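A good table and where to find one

The kettle is already on when I get to Kisard, the small table workshop at the far end of the yard, and it is a good 10 minutes before we talk about anything except the rain and whether I take sugar. The owner has been making and mending wooden tabletops here for 12 years, and she is one of those people who can't sit at a table without stroking it. She does it all through our conversation, quite without noticing.

"I started with my aunt's," she says, when I ask how she got into it. "It was a great heavy thing from a shop called Harju, long gone now, and it had rings all over it from hot cups. I thought, well, I can't make it any worse! And then of course I did make it worse, for a while, and I had to learn how to put it right."

She reckons she has handled more than 4,000 tops since, counting the little ones, and she still writes each of them up in a ledger. She fetches one down to show me. Number 873 has a page all to itself, with a drawing of the grain in soft pencil, and she looks at it so long that I have to ask.

"Oh, that was just a lovely board," she says. "Arches all the way along, one inside another like hills in a child's drawing. You get that when the log is sawn straight through, off to the side of the middle. Go nearer the centre and the lines run straighter. Some customers want those, and they're very smart, but I like a bit of a wander in mine. You can look at it while you're waiting for your toast."

Most people come to her worrying about marks. She wishes they would worry a little less, and she is patient with the ones who can't help it. Her advice is to wipe with a cloth that's been wrung out hard, follow the grain, and dry it straight afterwards. She used to swear by a wax called Joltex, then went over to an oil, and she now thinks the choice matters a good deal less than doing it regularly. "Twice a year is plenty. I do mine in May, with the door open, and again when the clocks go back. Thin coats. If it feels sticky the next morning you were too generous."

Dark grain, she tells me, is kinder to live with than people expect. "A pale, plain top shows you every crumb and every scratch. When there's plenty going on in the wood your eye goes to that first, and the little knocks sort of settle in among it. My own kitchen table has been thoroughly bashed and visitors still say how nice it is." She laughs, and tops up my tea, and wipes the drip with her sleeve.

I ask whether she ever gets tired of brown. She takes the question more seriously than I meant it. There was a spell, she says, when everybody wanted things painted grey, and she did a run of them for a café called Plindeo and was thoroughly miserable by the end. "I kept thinking of what was underneath. I've told them that if they ever want it stripped back, I'll do it for the price of lunch."
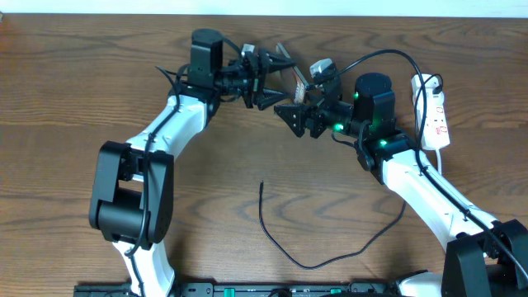

Dark grain on a brown wooden top, with waves and arches running through it.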